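Consumer Research | Household Practices | Full Text

4. Storage location and discard of household fruit

4.1 Sample and procedure

Households were recruited in Lesbridge and Cornley through notices left at grocery checkouts and through a mailing to tenants of the Joubert estate. Each household kept a purchase log and a discard log for 90 days, beginning in March. A purchase entry gave the kind of fruit, the store, the price paid and the place where the fruit was first put down at home. A discard entry gave the kind of fruit, the place it was taken from and a reason chosen from a short list (mold, soft spots, dried out, taste, other). After incomplete logs were removed, 1,864 discard entries remained for analysis.

Storage place was coded into four classes: refrigerator, closed cupboard, bowl or basket, and open surface. The last class covers fruit put straight onto a counter, table or shelf, with or without a cloth or paper under it. Coding was done twice by different coders. Disagreements were settled by discussion, and most of them concerned shallow dishes, which were finally assigned to the bowl class.

4.2 Reasons for discard

Soft spots were the most common reason given for fruit taken from bowls and baskets. For refrigerated fruit the most common reason was drying out, followed by taste. Entries from open surfaces were more evenly spread over the list. Mold was reported less often there than in bowls, and the difference held when stone fruit and citrus were examined separately.

Two explanations are consistent with the logs. The first is mechanical. Fruit in a deep bowl bears the weight of the fruit on top of it, and small bruises at the contact points are a common starting place for decay. The second is a matter of attention. Fruit at the bottom of a bowl is out of sight, and a spoiled piece may stay there long enough to affect its neighbors. The logs do not allow the two to be separated, as no entry recorded the position of a piece within its container.

4.3 Cloths and liners

Of the households that used open surfaces, 29 reported placing a cloth under the fruit at least part of the time. The practice was not anticipated in the design, and the follow-up interview was extended to ask about it. The reasons given were practical: keeping juice off the counter, stopping round fruit from rolling, and having one place where everyone in the household looks for fruit. Several households said the cloth was a dish towel that had become too worn or stained for drying. Figure 2 shows fruit kept on a printed cloth on a kitchen counter.
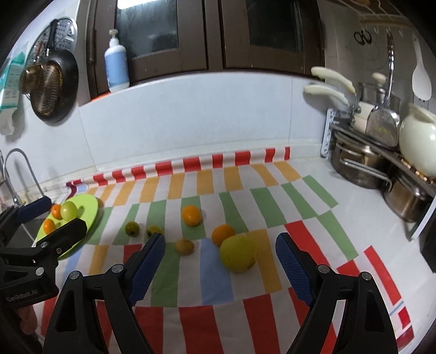 Figure 2. Open-surface storage with a cloth liner. Six pieces of fruit on a striped cloth.

Marthinus Mnguni objects that the cloth should be treated as a variable in its own right, on the grounds that woven cotton takes up moisture under the fruit and that a stained towel can carry mold spores from one batch to the next. The objection is reasonable. Washing frequency was not recorded, and the interview answers on this point were too vague to code.

4.4 Limits

Discard was self-reported, and small items such as grapes and berries are likely to be undercounted. The Wolby scale issued to each household was used irregularly after the first month, so weights are not reported. Room temperature was not measured. Households in Cornley shopped more often and bought less on each trip, which shortens the time any piece spends in storage — an effect that partly overlaps with storage place, as the same households made greater use of open surfaces. Section 5 returns to shopping frequency and gives the results by town.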